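4.2 How the wash gets from basket to drum

We were fond of this part of the study, I admit -- 87 households in Sistunbridge, and hardly two that load a washer alike. Shallow woven trays (Figure 3) get tipped up at the door. 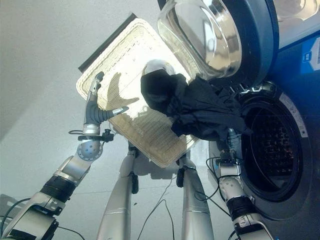

Figure 3. Woven basket and dark garment at a front-loader.

Balthasar Hubmann objected that tipping only hides the small things, and that he would sooner lift each piece out by hand. We took his point to heart, and went back through our August notes on whites.
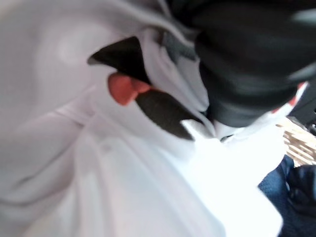

Those notes bear him out in more than 3 homes.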